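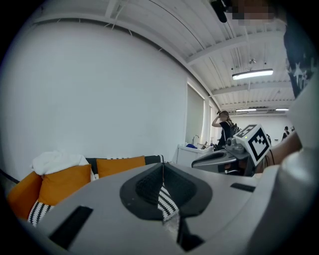
Striped knit strip, zigzag pattern, with dark thread or cord at the top end. Sofa and orange cushions behind.

August, 14.20. Salside, front room.

Textile samples, continued from the morning. Working on the black-and-white zigzag knit for the sofa trim. Bergþóra wants it as a narrow edging on the cushion covers, Þórarinn would put it along the arm only. No decision yet, so I am cutting for both.

Strip cut to 30 mm finished width plus allowance. The knit curls towards the back as soon as the selvedge is off, worse on the cut across the zigzag than on the cut along it. Pressed one length under a damp cloth, left the other as cut. The pressed one lies flatter but has lost some of its stretch: 144 mm relaxed now goes to 163 under the clip weight, against 170 for the unpressed. Clip weight the same for both (the small brass one, not the Menmont one, which marks the yarn).

Ends. The overlocked end holds. The end with only a running thread ladders after a few pulls, two courses deep by the fifth. Frida suggests a line of the Cordero fusible tape before cutting. Tried it on an offcut: stops the laddering, but the end is stiff for almost 20 mm and will show at the corner of a cushion. Narrower tape may do – ask Mogens whether there is any left from the Trotina chairs.

Colour. Black and white against the orange is strong. On the larger cushion at the left end of the sofa it reads well from the door. On the second cushion I would leave it off, or turn the strip so the zigzag runs lengthways.

Quantity. 635 cm on the roll before today's cuts. Enough for the arm version with a spare, tight for both covers if the pattern is to match at the join. Measure again before anyone takes more.

To do:
Wash test on the pressed length, 30 degrees, dry flat.
Repeat the pull on three fresh ends with narrow tape.
Þórey to check the join on the bias.
Label the offcuts, they are all in one bag at present.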